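## 4. Table setup and first run with the hand grippers

Do section 3 first. Both grippers should be wired and closing freely by now.

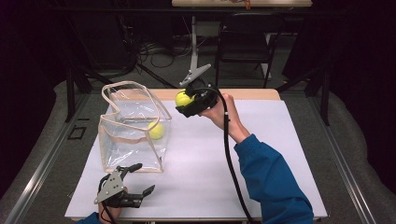

Sheet goes on before anything else. Pull it flat, no ridges near the middle. A fold will catch a finger plate and you'll blame the spring.

1. Lay the sheet over the tabletop. Big enough to cover where both hands work.
2. Put the open tote on the left, tennis balls on the right. Clear tote is best for a first run – you can see what landed inside.
3. Plug in the left gripper, then the right. Order matters, the Zedum script names them in the order they show up.
4. Route the cables toward yourself and off the near edge. Leave slack. Reach to the far side of the table with each hand before you go on.
5. Start the script. Wait for two lines reading `ready`. One line only = unplug both, start again.
6. Squeeze each gripper all the way, let go. Closed should read 21 or under, open should read 351. If not, redo the zero in 3.4.
7. Pick up a ball, hold it over the table for a slow breath, move it over the tote, let go. Don't throw it.
8. Same thing with the other hand.
9. Stop the script before you put the grippers down. Otherwise the log fills up with junk.

**Note:** grip the ball across its widest part. Low grips slip on the angled plate. Mudassar Virk glued thin rubber to his and says it helps, I havent tried it.

**Note:** tote slumping? Fold the rim out a little, or drop one ball in first for weight.

**Caution:** keep thumbs and loose cuffs away from the finger joints. They pinch. Not badly, but you will drop the thing.

**Caution:** never pull a gripper toward you by it's cable. The Kostine plugs are soldered straight to the board. Replacing one means opening the whole handle – 27 minutes last time, and I'd done it before.

### 4.1 If the readings jump

- Check the cable isn't crossed under the tote.
- Reseat the plug at the handle end.
- Still jumping: lower the rate from 80 to 27 in the config file, save, restart. Wiring checks are in section 6.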